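분홍색 그릇

나는 아침 여덟 시에 도착하고, 먼저 매트를 닦는다. 초록색 매트에는 하얀 눈금이 있어서, 그릇을 어디에 놓았는지 숫자로 적을 수 있다. 적는 일은 나의 일이다. 내 나라의 글자로 숫자 7을 쓰면 가운데에 짧은 선을 긋는데, 여기 사람들은 그것을 가끔 다른 글자로 읽는다. 그래서 나는 선을 긋지 않는 연습을 했다.

회사의 이름은 라로사치이고, 우리가 하는 일의 이름은 네나르이다. 네나르는 예시를 4000개 모아야 끝난다. 예시 한 개는 짧다. 두 팔이 그릇 앞에서 움직이고, 손이 무엇인가에 가까이 가고, 다시 돌아온다. 그것을 기계가 나중에 배운다. 나는 처음에 기계가 하루 만에 배울 것이라고 생각했다. 우리 반장은 웃으면서, 아기도 숟가락을 하루에 배우지 않는다고 말했다.

그날은 과일의 날이었다. 종이에는 "왼손, 둥근 과일, 17번째"라고 적혀 있었다. 나는 그릇을 놓고 뒤로 물러났다. 왼손이 천천히 내려왔다.
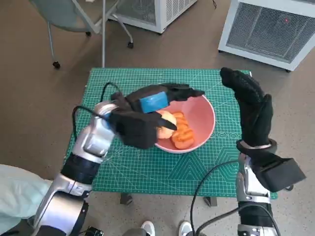 17번째, 왼손이 둥근 과일에 닿았을 때.

나는 그때 숨을 쉬지 않았다. 이상한 버릇이다. 내가 숨을 쉬어도 손가락은 흔들리지 않는데, 할머니가 바늘에 실을 넣으실 때 옆에서 숨을 참던 것이 아직 몸에 남아 있는 것 같다. 할머니의 집은 위홍기라는 언덕 아래에 있었다. 겨울에는 과일이 없어서, 1월이 되면 할머니는 마른 살구를 물에 담그셨다. 나는 그것이 다시 둥글어지기를 기다렸지만 끝까지 둥글어지지는 않았다.

"지금 것은 어때요?" 반장이 물었다.

"조금 세게 눌렀습니다." 나는 대답했다. "제 생각에는 그렇습니다."

"그럼 실패로 적을까요?"

나는 오래 생각했다. 한국어의 "실패"라는 말은 나에게 너무 무겁게 들린다. 내가 이 나라에 와서 처음 본 시험의 결과에도 그 비슷한 말이 있었다. 하지만 종이에는 칸이 두 개밖에 없었다. 나는 실패에 표시를 하고, 옆의 좁은 자리에 작은 글씨로 "그러나 조심스러웠음"이라고 썼다. 반장은 그것을 보고 지우지 않았다.

18번째는 잘되었다. 그다음 것도 잘되었다. 점심에 나는 트란디네 빵집에서 산 빵을 먹었다. 창가에 앉아서, 내 손이 빵을 어떻게 잡는지 보았다. 엄지가 먼저 가는지, 다른 손가락이 먼저 가는지 알고 싶었는데, 보기 시작하니까 갑자기 잡는 것이 어려워졌다. 빵이 무릎에 떨어졌다. 나는 누가 보았을까 봐 얼른 주웠다. 이것도 예시라면 어느 칸에 표시해야 할까.

빵을 잡는 순서는 따로 있었다. 빵은 과일과 다르다. 과일은 미끄럽고, 빵은 눌리면 그 모양을 기억한다. 반장은 두 손을 먼저 세워 놓고 시작하는 것을 좋아했다. 사람도 일을 하기 전에 손을 잠깐 든다고 했다. 나는 우리 아버지가 식사 전에 그렇게 하셨다고 말하고 싶었지만, "들다"와 "올리다" 중에 무엇이 맞는지 고르는 동안 이야기가 지나갔다. 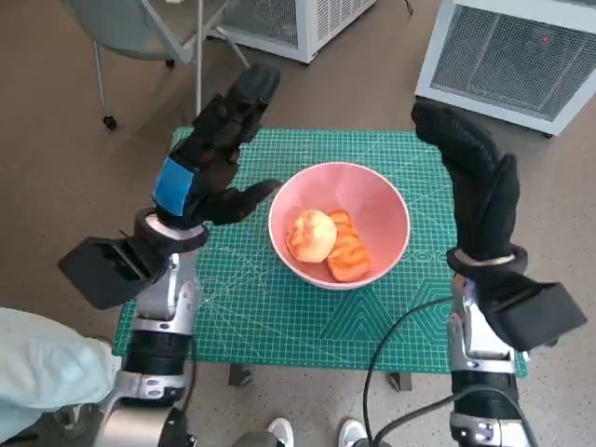
예시를 모을 때 실패한 것은 왜 버리지 않습니까?
실패한 예시에도 배울 것이 있기 때문입니다. 얼마나 세게 누르면 안 되는지는 잘된 예시만 보아서는 알기 어렵습니다. 그래서 우리는 실패라고 표시하고 함께 보관합니다.

이것은 내가 들어온 첫 주에 받은 안내문의 문장이다. 나는 그 종이를 접어서 지갑에 넣고 다닌다. 모르는 단어는 "보관" 하나였고, 그 밑에 아직 연필로 그은 줄이 있다.

저녁에 나는 그날의 숫자를 더했다. 40개였다. 반장은 표를 받아서 읽다가 좁은 자리의 작은 글씨에서 멈추었다.

"이 말, 기계는 못 읽어요."

"네, 압니다."

"그래도 쓸 거예요?"

"네."

반장은 고개를 끄덕이고 표를 서랍에 넣었다. 며칠 뒤에 새 종이가 나왔다. 칸은 여전히 두 개였지만, 옆의 좁은 자리가 손가락 하나만큼 넓어져 있었다. 나는 그 자리에 날씨를 먼저 적어 보았다. 흐림. 그리고 매트를 닦으러 갔다.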